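Inkle bands, a blue mistake and a strap for Elie

Mar 5, 2019

So the loom is out again! I packed it away when we moved and told myself I'd get to it by May, and then last week I caught myself winding yarn around the backs of two kitchen chairs, which seemed like a sign. It's the little Ojo tabletop one, and it fits across my lap if I keep my elbows in.

First project: a guitar strap for Elie Sayegh, who has been asking for one since I made the dog leash. I'm using the Herkholm pattern, a row of small diamonds with a plain border, 86 warp threads in all. I had plenty of the rust and the cream, but the blue was a cone of Druvdale cotton left over from dish towels, and it's a hair thicker than the rest. You can feel it in the edges. I unwove 26 rows hoping to fix it by beating harder, and all I got was a sore wrist and a strap that looked exactly the same as before – so the blue stays.

What did help was changing my shuttle for one with a beveled edge. The rows pack down so much better (and I stopped snagging the heddles every time I turned around to talk to somebody).
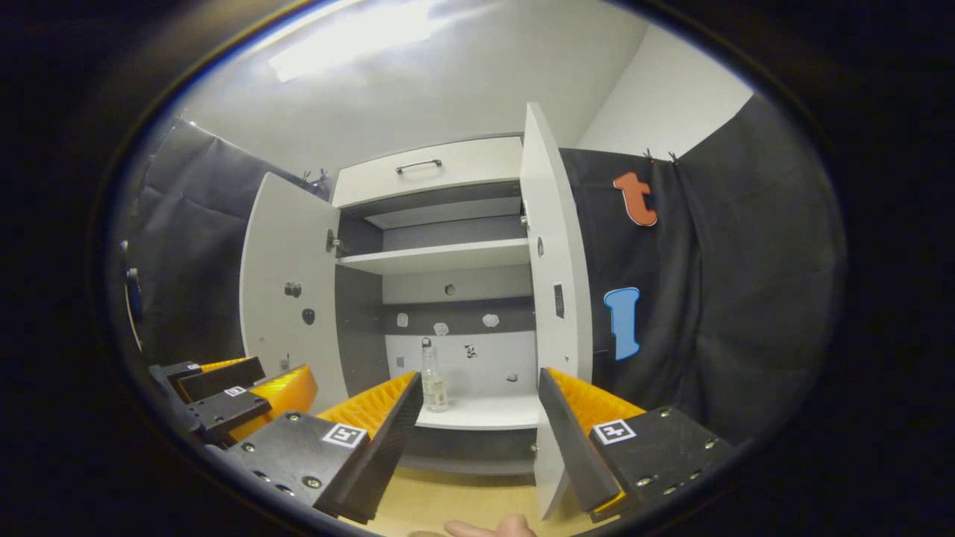 What I'm doing next

Once the strap is off the loom I want to try Grudisdale wool for a set of 6 bookmarks. It's stickier than cotton, so I'm expecting some swearing when I change sheds. I may go down to a narrower band and leave out the diamonds, just stripes, until I get a feel for it.

I also need hardware for the strap ends. Leather tabs would look best, but I've never punched a clean hole in leather in my life. If you have a punch you like, please tell me in the comments, and tell me what size you use for a regular strap button!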